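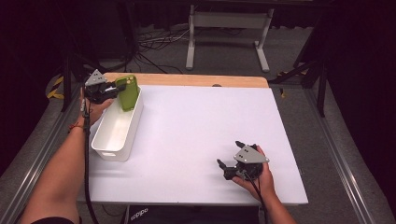
Green phone at the bin, left gripper on it, right one open.

26/05/2019, Wovport bench

Tidying a desk is the chore everyone at Zeltside asks about, so that's our phone-and-bin job for now. I do it by hand without thinking (keys in one pocket, phone wherever) and then I put the grippers on and suddenly I'm planning every inch! Two fingers a side, no fingertips to feel with. My target is 100 clean demos before June. I'd take 90.

What bugs me is the handover. A case is slick and thin and I never know how hard I'm squeezing. Want to try softer pads, ask Tondow what they charge.
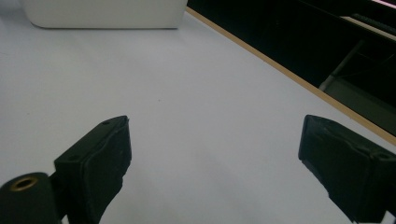
Krishnan read this over and wrote in the margin that a machine doing one phone in one bin isn't doing chores, it's doing a phone, and to come back when it can handle a junk drawer. Fair, but I still think the drawer starts with the phone. Sorting parts on the shop floor is the same motion anyway. 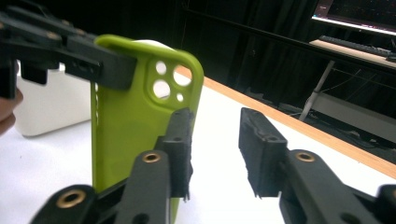 Left gripper on the top edge of the case, right fingers spread beside it.

Next: other cases, other starting spots, and fix the file names past 199.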